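Stokinine hand gripper station

The Stokinine hand gripper station is a tabletop work cell in which a person, seated at a table, handles small objects with a matched pair of hand-held gripper fingers so that the motion can later be used to teach a robot arm. It was put together at the Pelletier workshop in Groldale, and its fingers follow a pattern first drawn up by Gunberg, a small maker of lab fixtures. The station has few moving parts, and that is a big part of its charm: nearly everything on it can be set up, checked and fixed with a hex key, a soft cloth and a little patience.

Layout

The station takes up one table and one chair. The operator sits close to the long side with both forearms free to reach across the top. The near strip is left open for the wrists, and objects are worked in the far half, where the tracking is at its best. Power and data leads run along the floor to a shared strip, and the setup guide asks that they be traced by hand from end to end before the first session of the day.

Fingers

Each finger is a gray plastic piece with a hollow, curved tip, held together with small metal screws. The two are mirror images, so a left finger can't stand in for a right one. The curve is a lovely bit of design. It lets the tips come together at a narrow line for thin or soft items, while the open middle gives a little under load and keeps the finger from slipping off round ones.

Each finger also carries a square marker plate printed with a black-and-white code. Software reads the plates to work out where each finger is and which way it is turned, so a plate that has shifted even slightly will spoil a whole session. Plates are set at an angle toward the viewing side and should never be bent by hand to "help" the tracking.

Setup

Setup starts with the fingers off the table. The screws are snugged in order from the base to the tip, then checked once more after the plates are on. Overtightening is the classic beginner's mistake and tends to crack the plastic near the base.

The plates go on next. Each has its own code number, and the left plate of the original set is number 116. Swapping the two is surprisingly easy to do, and the software will accept the swap without complaint, producing a recording in which the hands appear to have traded places. The current guide, dated March 2022, has the operator raise the left finger alone before anything else is recorded.

The pinch check follows. A small, soft, crumpled item is placed on the far part of the table, taken between the two tips, and held just clear of the wood or resting lightly on it. Soft items are used for this check in preference to blocks, as they show uneven pressure right away: if one tip sits higher than the other, the item rolls. Three clean pinches in a row count as a pass. 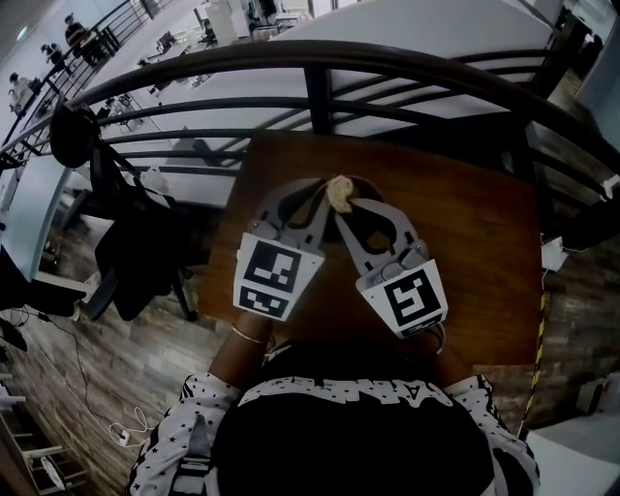 Pinch check with both fingers closed on a small crumpled item; the marker plates sit on the fingers.

If the item rolls, the usual cure is to loosen the tip screws on the higher finger, press both tips flat against the table edge, and tighten again. Sleeves deserve a mention too. Loose cuffs can slide over a plate and hide a corner of the code, and even one hidden corner makes the reading jump.

Routine care

Plates are wiped with a dry cloth before each session. Alcohol wipes clean beautifully but dull the black squares over time, so they are kept for sticky spots. The inside of the curved tip collects lint and crumbs from soft items and is brushed out weekly.

A finger set is retired from recording after 12 weeks of regular use, though retired sets make excellent trainers for new operators. The first set logged 517 sessions, over double what the Pelletier workshop had planned for it, and its right finger is still used for fit checks.

Common faults

Jumping position. Usually a dirty or covered plate. Clean it, check the sleeves, then try again under steady light.

Drift during a long session. Most often a loose plate screw. The pinch check must be repeated after it is tightened.

Tips that meet off center. Wear on one side, or a finger put together under strain. The finger is taken apart fully and rebuilt from the base.

Creaking. Harmless in a new finger. In an older one it can point to a hairline crack, best found by flexing the part gently beside a lamp.

Later changes

A revised finger arrived in May with a deeper seat for the plate, which made swapping plates much quicker. Older fingers can be updated with a thin spacer, but the two versions should not be mixed in one pair

See also: Marker plate; Pinch check; Groldale workshop tables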